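When Rokeya Selvanayagam speaks about the Stinder hand, she begins with the price of the service plan. "We pay 900 a year, and for this I want somebody to answer the phone," she told me. Oledano, the seller, has answered each time so far.

Her colleague Lakmal Cassim is less satisfied. He finds the manual too short, only 13 pages, and the chapter on mounting was difficult for him. 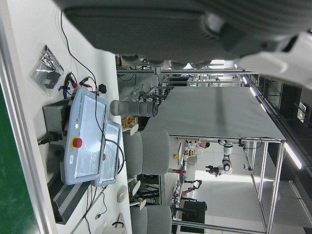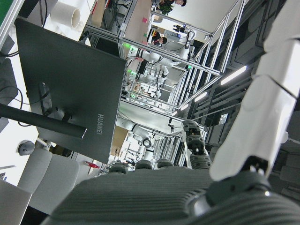 The Stinder hand in the laboratory, both views from the wrist.

I asked if they would order a second one. "For the fingers, yes," said Selvanayagam. "For the manual, no." Cassim would first like to try the softer fingertips, which Oledano has promised for April.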